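From: Hjalti Ingvarsson
To: kitchen-layout list
Subject: Re: Condiment storage next to the prep area, turntable or tray?

On the list in August, Song wrote:

> We are redoing the counter to the left of the hob and I have
> one run of worktop to work with. At present all the sauces
> stand in a row along the wall, and the back ones don't get
> used. I am choosing between a flat tray (Hesby makes one with
> a low lip) and a turntable with a proper wall round it, the
> Stokari type. My questions:
>
> 1. Does a walled turntable waste too much space in the middle?
> 2. What do you do with bottles that are too tall for it?
> 3. Where do the mixing bowls go if the turntable takes the
> corner?
>
> I cook mostly Cantonese food, so there are a lot of bottles
> and few spice jars. Counter is speckled laminate, wall is tile.

Song,

I have used both. I kept a tray for 5 years and then changed to a walled turntable, so I can compare them on the same counter with more or less the same stock.

On question 1. Yes, the middle is lost to some extent. A round base holds less than a rectangular tray of the same width, and the center positions can only be reached over whatever stands at the rim. In use this matters less than the arithmetic suggests. With the tray I had to lift out two bottles to get at a third. With the turntable I turn it, and at worst I move one. Put the tallest items in the center and the short jars at the rim, so that the labels in the middle can still be read over the top. Packets and pouches should stand between two jars or they slump and catch on the wall.

The height of the wall is the figure to check before ordering. A low wall lets a half-empty glass bottle tip outward when the base is turned quickly. A high one hides the labels of the short jars. I would want the wall to reach the shoulder of a small jar and no higher. Openings near the top edge are useful as a grip for turning and for lifting the whole unit when the counter is wiped.

Load matters too. I weighed mine on the kitchen scale before and after filling it: 1,123 g of jars and packets on one side, 1,707 g of glass bottles on the other. It turned, but with a noticeable drag on the heavy side. Moving one full bottle across cured it. If you buy sauce in large glass bottles, spread them out from the start.

On question 2. Leave the tall bottles off. Stand them directly behind the turntable, against the tile, with the labels facing out. A tall bottle on a turntable raises the center of gravity and will hit the underside of a wall cabinet if yours are hung low. Keep the number against the wall small or you are back to the row you started with. Soy and cooking wine are the two I would allow. Anything opened that says to refrigerate on the label should not be on the counter at all.

On question 3. Bowls belong on the open side of the turntable, toward the middle of the counter. I keep a set of plain stainless ones from Hosia, without handles or a rubber base.

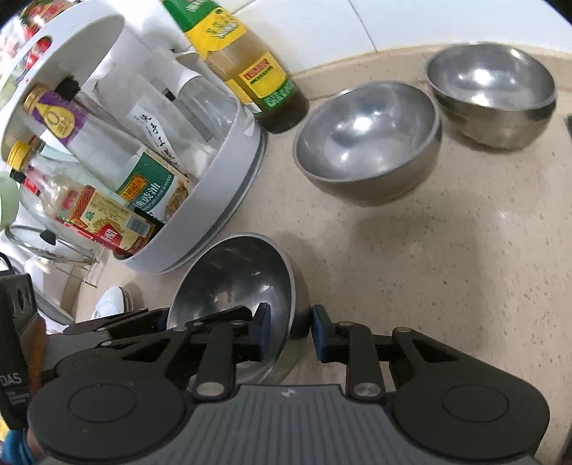 Bowl spacing is the part people leave out of the plan. For a dish with several sauces and a marinade, the bowls need to be side by side while they are being filled, and a nested stack does not help at that point. Plan on three, with a hand's width of clear counter in front of them. With the round rack in the left corner and the tall green-topped bottle leaning on the tiles next to it, two steel bowls still fit upright to the right, and a third can be handled in front of them without knocking into the jars. When the cooking is over the bowls nest and go in the cabinet.

Two further points. Measure the turntable at its widest, including any flare at the top of the wall, and leave a finger's clearance to the tile on both sides of the corner. Mine rubbed on a grout line for a week before I found the cause. Second, wash the base every 12 weeks or so. Oyster sauce gets under the jars and sets hard.

If you post the depth of the counter I can tell you whether the larger Stokari will clear the hob.

Hjalti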